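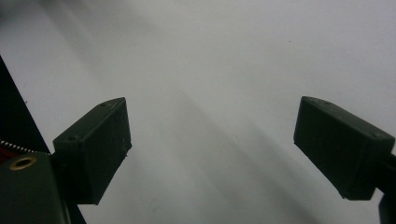 Finger pair on the hand-held, opened wide, nothing gripped.

Ticket: Spare fingers and a third pair of grippers – what should we budget for?
Product: Guter hand-held gripper
Status: Open, waiting on customer

Hello all, and thank you for being so patient with me last time, I know I do go on a bit!

I'm putting together next year's equipment plan for our bench at Plarham and I've got myself into a muddle over the fingers. We bought two Guter hand-helds to begin with, one for each hand, and they've done us very well. The finger faces have a few light scuffs and scratches on them now, as you'd expect, and there's a tiny burr or a bit of thread on the edge of one. What I can't work out from the price list is whether fingers can be bought as a pair on their own, or whether I have to take the full service kit. The kit is down at 119 a go, and if I need one for every gripper we hope to own, that soon eats into things.

I did try a few things before writing in, so you needn't send me round the houses:

Looked up the part number in the Paisan catalogue. It gives the kit but no loose fingers.
Put a kit in the basket on the web shop and tried to change the contents. It wouldn't let me.
Rang the sales line on Friday and was told to open a ticket, so here we are.

My total for the year is 2,564, and out of that I'd like another pair of grippers as well as the spares. If the pair takes most of it I'd sooner know now, before the plan goes off in December, as once it's in I can't move money between lines without a great deal of form filling.

It may help to know what sort of work they do. It's all small, light tabletop stuff, with one person on both grippers, and a ball and a plastic tray is a fair sample of it. I mention it because the catalogue also has a heavy-duty finger at a much higher price, and I can't believe we need that – but do tell me if I'm being penny wise!

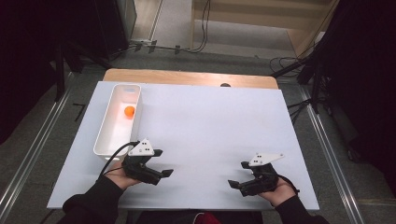
Vovulik support replied at 4.10 pm: Thanks for such a full note, it saves us both some time. Loose fingers can be ordered, but only by quote, and that's why the shop won't show them. Please ask for the standard finger and leave the heavy-duty one alone for loads like yours. One service kit shared across all your grippers is plenty, so put 119 in the plan once and no more. Delivery on loose fingers is 19 working days at present. Could you confirm whether the new pair needs cables and top plates, or just the grippers? I'll hold the quote until I hear back.

Customer reply: That is a weight off my mind, thank you. Cables yes please, and plates too if they come at the same price as before – I'll look out our old invoice tonight and add the plate code to this ticket.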